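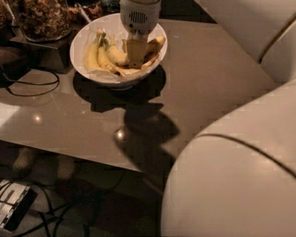 Von Rakiya Ogundipe

Wandholm, Sonntag, 22. August 2021

Gasell stellt Verfahren zum Greifen von druckempfindlichem Obst vor

Das Forschungsinstitut Gasell in Wandholm hat die Ergebnisse einer Versuchsreihe veröffentlicht, in der ein Roboterarm Bananen greift, die eng beieinander in Schalen und auf Tellern liegen. Das Verfahren mit dem Namen Sang schätzt vor jedem Griff, wie stark benachbarte Früchte nachgeben, und passt den Weg der Finger während der Bewegung laufend an. Ausgewertet wurden 323 Griffe in einer Wohnumgebung.

Die Arbeit geht auf ein Vorhaben zurück, das im Februar gemeinsam mit der Hochschule Stedville begonnen wurde. Die Leitung liegt bei Nayeli Grajales und Jarosław Domański. »Bei einzeln liegenden Gegenständen ist der Kontakt mit der Umgebung ein Fehler. Im Obst ist er unvermeidlich, und wir nutzen ihn als Messung«, erklärt Grajales.
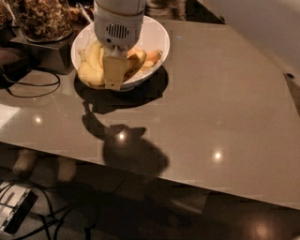

Benötigt das Verfahren zusätzliche Sensoren an den Fingern?

Die Kontaktkraft wird aus den Motorströmen des Arms berechnet, eigene Kraftsensoren in den Fingern sind nicht vorgesehen.

Für die Anpassung an eine neue Obstsorte wurden jeweils 60 von Hand geführte Bewegungen aufgezeichnet. Nach Angaben der Arbeitsgruppe nimmt dies rund 20 Minuten in Anspruch. Schwierigkeiten bereiten weiterhin sehr reife Früchte – hier fällt die Schätzung der Nachgiebigkeit häufig zu niedrig aus – sowie spiegelnde Tischflächen, auf denen der Schatten des Arms die Bildauswertung stört.
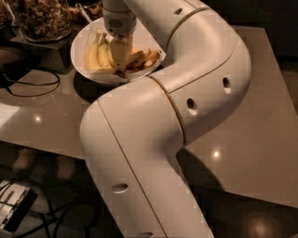

Zu diesem zweiten Punkt prüft Ismael Bittencourt derzeit ein Modell, das den eigenen Schatten aus der Stellung der Gelenke vorhersagt und bei der Auswertung ausblendet. Die Ergebnisse sollen gesondert veröffentlicht werden. Der Bericht zur Versuchsreihe und die aufgezeichneten Bewegungen sind auf Anfrage bei Gasell erhältlich.

Ansprechpartner für die Presse: Finbarr Scanlon, Gasell, Wandholm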